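Looking after an acoustic guitar at home

Most guitars don't die on stage. They die in the spare room, behind the ironing board, of central heating. If you play regularly in the house, a few habits will keep the thing in one piece and possibly in tune.

Where to keep it

Off the radiator, out of the bay window, and never in the loft. A case with the lid shut is best. A wall hanger looks lovely and lets every visiting uncle have a go at the only riff he knows, so think carefully.

Dry air is the real villain. Once the heating goes on in September (October, if you live with my lot), put a damp sponge in a soap dish with a few holes in the lid and keep it in the case, well away from the wood. Wring it out until it stops dripping. My old Głowacki went a whole winter without one and grew a crack I could post a plectrum through.

Changing strings

Change them one at a time if you're nervous, all at once if you want to clean the fretboard. Leave enough slack for two or three turns round the post. Bridge pins that won't budge can be pushed up from inside with a spoon handle, gently, with your other hand over the top, as they do fly. I have one somewhere under the cooker.

Wipe the strings down after playing. An old cotton T-shirt is as good as the special cloth they sell at Wiltow, and you've already paid for it.

Cleaning

A barely damp cloth for the body, then a dry one. No furniture polish, whatever your mother says. Sticky frets come up nicely with 400 grit paper followed by something finer, but tape over the wood between them first or you'll be explaining the scratches to the repair man in Stustesley.

Tuners

A dab of pencil lead in the nut slots cures most of that pinging noise when you tune up. If a peg is loose, tighten the little screw on the end a quarter turn and stop. Then stop again — everyone goes too far.
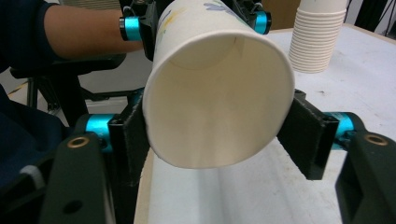 How often should I change the strings if I only play at weekends?

Every couple of months will do for most people, or sooner if they feel rough under your fingers or sound like a biscuit tin.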